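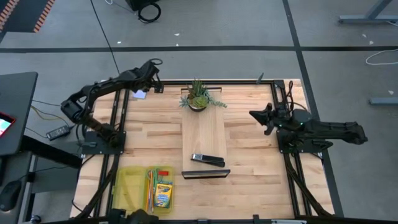 Oiling a butcher-block worktable that already has stains

Posted by Yến Kiều, 12 June 2018

Hi everyone! I have a butcher-block table I use as a desk and craft table, and I love the mix of tan and honey strips, but I have never put anything on it and it's starting to feel dry and a bit rough (my sleeves catch on it, which drives me crazy). I keep a potted succulent on it too, and there's a faint dark ring from an old saucer. Should I sand first, or just oil it and hope? No food ever goes on it, just paper, glue and my stapler.

Saulius Rozīte
Sand first, Yến, you'll be so glad you did! Go along the strips, never across them, and finish with 200 grit. Wipe off all the dust, then rub in a thin coat of oil with an old T-shirt, give it 20 minutes or so and wipe away whatever hasn't soaked in. I did three coats on mine, a day apart. Please lay the oily rags out flat outdoors to dry, they can heat up and catch fire if you leave them in a heap. As for the ring, sanding may only fade it. Mine needed a little oxalic acid wood bleach (gloves and goggles, and follow the label).

Tươi Lâm
I just put a board under my plants and quit worrying about rings. Lovely table wood though, enjoy it!

Bjartur Lauritsen
mineral oil. cheap and it doesn't smell, but you have to redo it pretty often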